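Soporte > Cocina y hogar > Textiles > Incidencia 486

Incidencia 486: el forro de la manopla Oketti se sale al sacar la mano
Abierta por: Poonam Goel
Atiende: Tassanee Srisuk
Estado: en seguimiento

Poonam Goel, 9:15
¡Hola! Me encanta esta manopla, la uso a diario, pero tras 2 lavados el forro se viene detrás de la mano y se queda hecho un gurruño en la boca. Lo empujo con los dedos y vuelve a salirse. ¿Tiene arreglo? ¡Me daría mucha pena jubilarla!

Tassanee Srisuk, 9:40
¡Hola, Poonam! Claro que tiene arreglo, y es de los agradecidos. Suele ser que se ha soltado la puntada del fondo, la que une forro y funda por la punta de los dedos. Dale la vuelta entera y mira si queda hilo ahí.

Poonam Goel, 11:05
¡Justo eso! Queda un hilito suelto y nada más. El pulgar está perfecto.

Tassanee Srisuk, 11:20
¡Genial, entonces es facilísimo! Pasos:

1. Con la manopla del revés, casa la punta del forro con la de la funda y da 3 puntadas cortas con hilo de algodón. No aprietes, que frunce.
2. Vuélvela del derecho y acomoda el forro con el mango de una cuchara de madera, pulgar incluido.
3. Cógela por el borde del puño y déjala colgar encima de la mesa. El forro debe quedar recogido dentro, con el ribete a la vista. Si la tabla tiene limón cortado, cuidado con el jugo, que luego huele toda la semana (lo digo por experiencia).

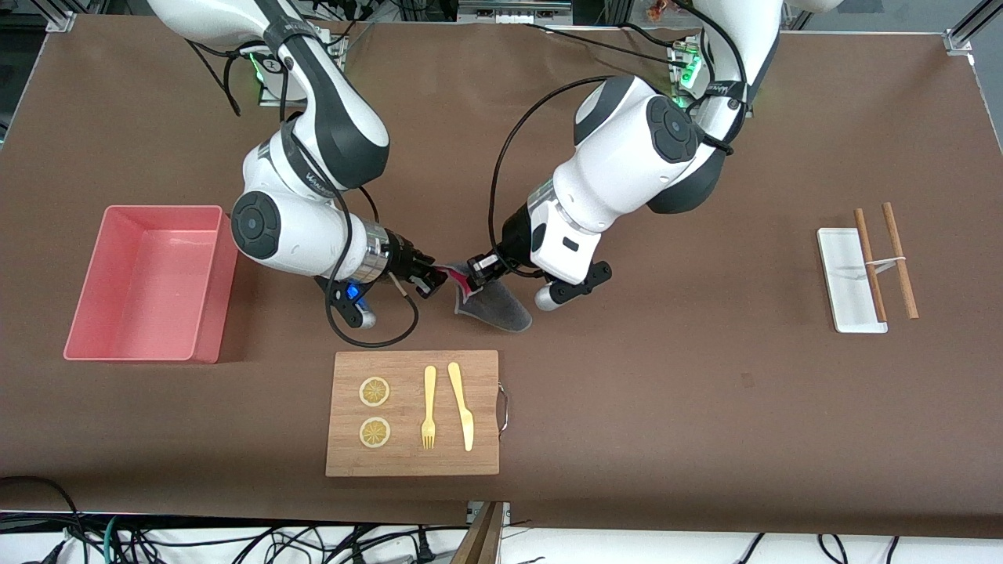

4. Mete la mano y sácala despacio un par de veces. Si el forro vuelve a moverse, escribe en este mismo hilo y te paso el patrón de refuerzo. ¡Ya me contarás!

Contacto | © Oketti | Volver arriba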